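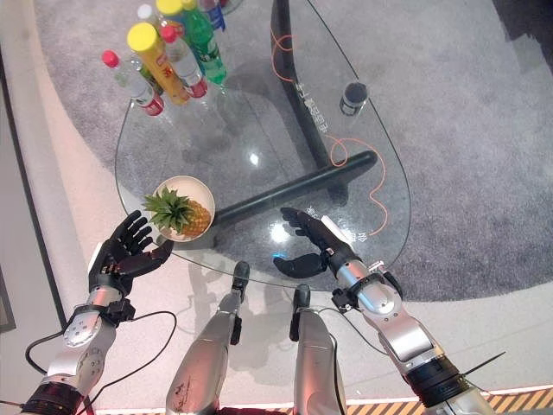 jodberg_bench
Evening all. I've been doing teleop demos for a tidy-the-table task and I'm stuck on something daft, which is where the operator should park the hands between picks. I've got 748 demos in the bag and the policy we trained on them is lovely at the grasp and hopeless at deciding to start one. It just sort of hovers. In the shot at the top the left hand is open, palm up, next to the fruit bowl with the pineapple in it, and the right one is over the glass with its fingers curled, and I've got loads of starts like that, all slightly different. Do I need one fixed home pose or is variety good for it? I keep changing my mind.

Gikley
Fixed home pose, every time. We had the same hovering at our place and it was down to operators pausing to think. The robot learns the pause! Cut the dead time off the front of each demo and retrain before you record anything new.

stimesby_lad
Disagree with Gikley, sorry. Trim the pauses, yes, but if every demo begins from the same pose you'll get a robot that panics the first time somebody nudges its elbow. I'd keep the mixed starts and just tell your operators to get moving within a second or so.

Gikley
We ran 1,564 demos from one pose and it never panicked once.

stimesby_lad
And did anyone nudge its elbow?

Gikley
...no. Fair enough.

Eglītis
Different question - why a glass table? I gave up on glass after a week. My depth camera saw straight through to whatever was underneath, and yours has a black frame and an orange cable under there, plus that bright glint near the middle. Could be your hovering is partly the thing not knowing where the surface is.

jodberg_bench
It's the table we've got :) The policy only takes colour images, no depth, so I hadn't worried. But the glint does move about depending on the time of day, and most of my demos are from mornings. Hmm.

Eglītis
Then do a batch after 4pm and see. Or chuck a cloth over it for 500 demos and compare, that'd settle it.

stimesby_lad
Please not a cloth, the bottles will drag it about and you'll have a whole new problem. What are you doing about the clear bottles, by the way? The one lying down at an angle would be a pig to grab by remote, I always come in too high on those.

jodberg_bench
Slide the fingertips along the glass and close slowly. I practised that grasp by hand first, moving the arm about with the motors slack, until I knew what it should look like, then went back to the headset. Standing bottles are easy, it's when they're bunched up that I knock the neighbour over.

Gikley
Do you keep the knocked-over ones?

jodberg_bench
If I pick it back up afterwards, yes. Otherwise they go in the bin.

Gikley
Keep those recoveries, they're gold. On that we surely all agree.

stimesby_lad
Mostly. I'd label them separately.

jodberg_bench
Right, plan for now: trim the starts, keep the mixed poses, and an afternoon batch with no cloth. Will post back when it's trained.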